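Workshop notebook, Minddale building, November 6, 2019

Long day, and I want to get it down while I still remember who promised what. Most of it went to the new building, so anybody looking for bench notes can skip ahead a good way.

We had the third walk-through meeting with the Kárason people this morning, up at the trailer on the site. Ásdís Hallgrímsson came down with the rolled drawings under her arm and was as patient with us as ever, which is kind of her considering we have changed our minds on the loading door again. The ground floor is now more or less settled. The shared shop goes on the north side, the big room in the middle keeps its double height, and our own space runs along the east wall with the windows. I had been holding out for the west side on account of the freight elevator, but Joanne Tindall pointed out that the afternoon sun would be straight in our faces from spring on, and she has sat in that kind of office before, so I gave in (gracefully, I hope!).

The figure everybody kept repeating was 300 people in the building once both companies and the college program are in. I still find it hard to picture. We have been such a small crowd for so long, with our one coffee maker and the door that has to be kicked, and I caught myself feeling a bit sentimental about that door on the way back.

Parking. I'm sorry to say this took up the better part of an hour. The city has approved 40 spaces on the lot itself, with the rest of us expected to use the garage by the rail station or come by train. Koen Nijs, who bikes in all weather, was very cheerful about this. Ilir Atanasov was less so, as he drives in from the far side of the river with two kids to drop off on the way. Ásdís has agreed to ask whether the gravel strip behind the substation could be used for the first year. I wrote it down as a maybe and I'd ask everyone else to treat it as a maybe too, please, and not tell the college it's a yes.

Power and floor. This is the part that matters for us, so I'll put it carefully. The drawings show the east lab on the same panel as the shared shop. I asked for our own panel and they are willing, but it has to go in as a written change before the slab conduits are laid, and the price of the change comes to us and not to the landlord. Vollance has said in the past that they would split this sort of thing with their tenants, so Joanne is going to call them and find the letter where they said it. I have a clear memory of a letter. I do not have the letter. If any of you saved a copy, bless you, and leave it on my desk.

The floor will be polished concrete throughout. I had asked for a strip of rubber matting along the benches, for people's knees and backs more than anything, and that is ours to buy. Fine by me. We can take the mats we have.
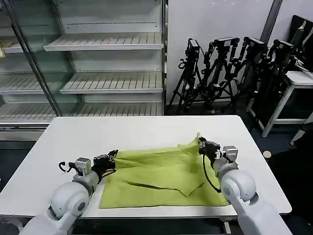

Yellow-green cloth on the white table, one gripper at each side.

After lunch Afiq Lumbantobing and I went through the move list. He has made a very handsome spreadsheet and I have added a very untidy column to it called "really?" for the things I don't think we need to haul across town. Old monitors, really? The plan chest with the broken bottom drawer, really? He took it in good spirits. What we did agree on:

Everything on the long shelves gets sorted before it's boxed. We did the last move the other way around and I was still finding unlabeled boxes two years on.

The drill press goes with the movers, not with us in Koen's van. I know, Koen. The van is a fine van.

Paper records get scanned if they're ours and handed back if they came from the college. Ilir will check which are which.

The good chairs get name tags. I feel silly writing that down but I remember last time.

The date for the move itself is still April, and Ásdís says April with a straight face, though I noticed she says "the month of April" and never the first week of it. The steel is late. She told us so quite openly and I would much sooner hear it now. If it slips, we can stay on where we are month to month, and Joanne has that part in writing, filed properly, unlike certain letters.

Then the college program. Their coordinator wants our group to take students from the first term in the new building, and I said yes in principle because I would love it, I really would, some of the best help we have had came in through the door as a student looking for a summer job. But we should be fair to them. They'll need benches, somebody to answer their questions, and a task that finishes inside a term. I put 16 down as the most we could host across the two companies and the Fisus people thought that was about right, perhaps a touch generous. Ilir offered to draft a list of projects. I'd like each of us to add one, even a small one, even a dull one. Dull projects have a way of being finished.

There was also a fair bit of talk about the opening ceremony, which is a long way off and already has more people planning it than the wiring does. They want a speaker, a ribbon and a tour. We have been asked to have something to show on the tour. I said we would think about it and nobody is to volunteer anything in the hallway until we have. Koen suggested we show them the mats.

Smaller things, in no order:

The name on the building. Minddale East is the working name and it looks as if it will stick. I was hoping for something nicer, but the sign has been quoted for and the letters are priced one by one, so short wins.

Kitchen on the second floor is shared with Fisus. I asked for 2 sinks and we may get them. Joanne asked for a dishwasher and will certainly get it, because she asked in the tone she uses for dishwashers.

Badge access. One badge for the whole building, with our lab as a separate zone. Afiq to send the list of names, spelled right this time. Ásdís would be glad of her accent and I think she's earned it.

Network closet is on the stair side, farther from us than I'd like. Longer cable runs, so Afiq is redoing his estimate.

Window blinds are not included. They never are.

To do before the next meeting: Joanne calls Vollance about the panel. Ilir does the project list and the paper records. Koen measures the mats, and the drill press while he's down there, footprint and height both. Afiq sends badges and the cable numbers. I write up the change request for the power and get it to Kárason with a drawing, and I'd like Ilir to read it over first, as my drawings have been known to be upside down.

Also I left my green umbrella in the site trailer. If anybody is going by there, it's behind the door, under the hard hats.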